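Parcels and Returns, monthly catch-up, October

Present: the Drilthorpe office, minus anyone who saw the agenda in time. Deepika Varghese in the chair and also taking these minutes, so complaints about either go to the same place.

**1. Last month's minutes**

Agreed, after a short silence that I am recording as agreement. The action on buying a second tape gun was carried over again.

**2. Opening boxes**

We spent longer on this than the agenda allowed. The current method is that whoever is nearest puts the box on the black table, shoves it against the wall and goes at the tape. Results vary. Paltel tape comes off with a good part of the cardboard attached, and one box in the returns pile now looks as if it was opened by a raccoon.

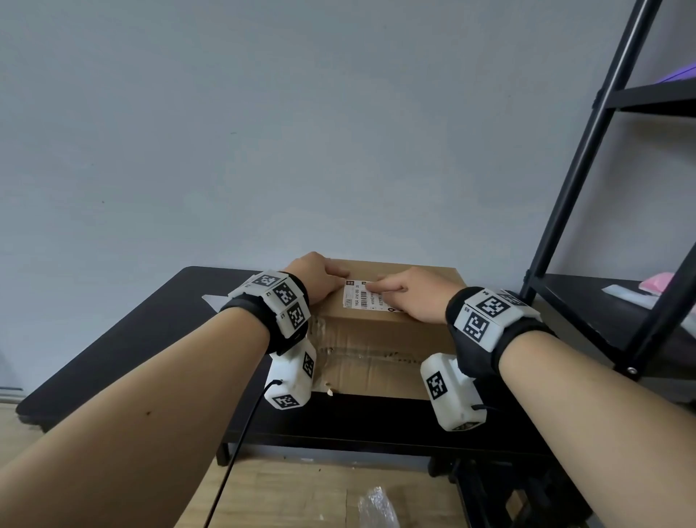

Unnithan boxes are better behaved but they put the label close to the top edge, and people keep slicing through the barcode. A return with half a barcode goes to the bottom of the carrier's pile and stays there. Agreed that the label gets looked at before the tape does. If the barcode has to be cut, copy the number onto the intake sheet first, in handwriting that a second person can read.

Box cutters: there are 3. There were more. Please check your bags.

**3. Paper slips**

The main item. Of the 80 parcels opened last month, 19 had no slip in the folder. The chair does not believe that 19 suppliers forgot. The slips are being folded into pockets, used as bookmarks, or left in the box and flattened along with it. One was handed in with a phone number on the back and we would like to know whose.

Agreed:

- The slip comes out before anything else does.
- Unfold it and read it over the box. Walking off with it is how we lost the Zomov one.
- Long slips that curl up go under the stapler until they give in.
- Initial it, then put it in the folder. The tray is for pens.
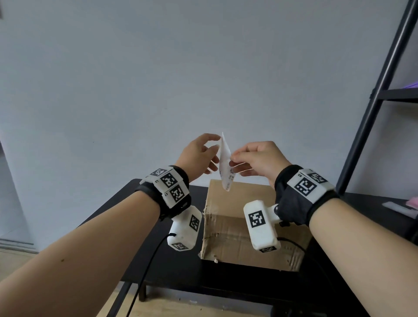 Does a slip need to be kept if everything in the box is correct?

Keep it until the invoice is paid, then it can go in the recycling. Last month's Paltel order looked perfect until they billed us for it twice, and the slip was the only thing on our side.

**4. The Zomov order**

Ordered 18 desk lamps, received 18 lamp bases. The shades are said to be coming separately. Zomov asked for the reference from the slip and we could not supply it (see item 3). The chair has written a polite email, and a less polite one that is sitting in drafts.

**5. The table**

There was a proposal to get a bigger one. There was a second proposal to stop leaving lunch on the one we have. The second was cheaper and passed.

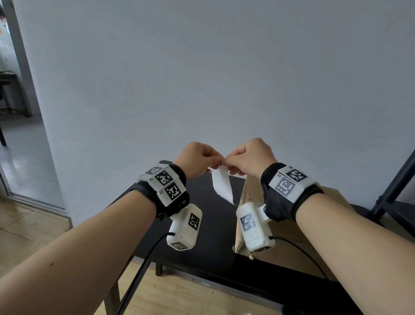
Flaps and scraps are still ending up on the wood floor, where they get walked down the hall. Whoever opens the box sweeps up after it, including the small curly bits of tape that stick to socks. The broom is behind the door and has been there all along.

**6. Any other business**

A request for music during unpacking was discussed – no agreement on what kind, so none.

**Actions**

- Deepika: chase Zomov for the shades. Send the polite one.
- Deepika: new slip folder, one with a working clip.
- Everyone: return box cutters, no questions asked.
- Unassigned: tape gun.

Closed at 4:40. Next meeting when the shades get here, or next month.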